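## 4. Fitting and checking the push rod

The rod is the long dark grey cylinder that does all the work and gets none of the credit. Swap it when the tip is worn, or when Murdo Tennant says so.

**Before you start:** put the arm in hold, and clear the blocks off the board. They roll under the Menzies cabinet, and the Menzies cabinet does not give things back.

1. Slacken the black clamp collar by two turns. Keep a hand under the rod. It will drop without warning and it prefers toes.
2. Draw the old rod straight down. If it sticks, twist it. Don't wiggle it, however much it seems to deserve it.
3. Wipe the inside of the collar with a dry cloth.
4. Push the new rod up until it stops, then nip the collar closed by hand.
5. Measure from the underside of the collar to the tip. You want 145 mm. If you have 143, you stopped pushing too soon; go back to step 4.
6. Tighten the collar with the short key. The long key will also fit, and will also strip the thread.

> **Caution:** Keep the speed at 70 mm/s or below until section 5 is done. The arm believes whatever length you last typed in, and will drive the rod into the board with complete confidence.

### Setting the hover height

7. In Plivo, open *Tool* and type in the measured length. Press Save. Closing the window is not saving, whatever it did in the old version.
8. Set the board down square on the perforated table and bolt it.
9. Jog the rod down over bare wood until a sheet of paper just drags under the tip. Press *Zero*, then raise it by 2 mm.
10. Put the blocks back and bring the rod in beside a row of them. The tip should hover just clear of the wood and the rod should hang straight down.
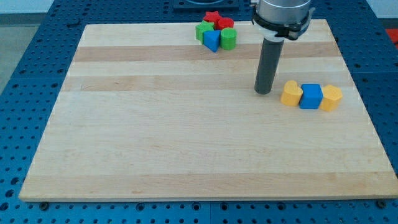

*Page last changed: August, M. Tennant*

11. Run the Nasance check routine. It ends with a reading at the wrist; write 3072 or lower in the Flellow log and carry on. Anything higher means the collar is overtightened, so return to step 6 with less enthusiasm.

**Note:** Hearts and stars catch the rod differently from cubes. Finish with one slow push on each shape before leaving the cell in automatic.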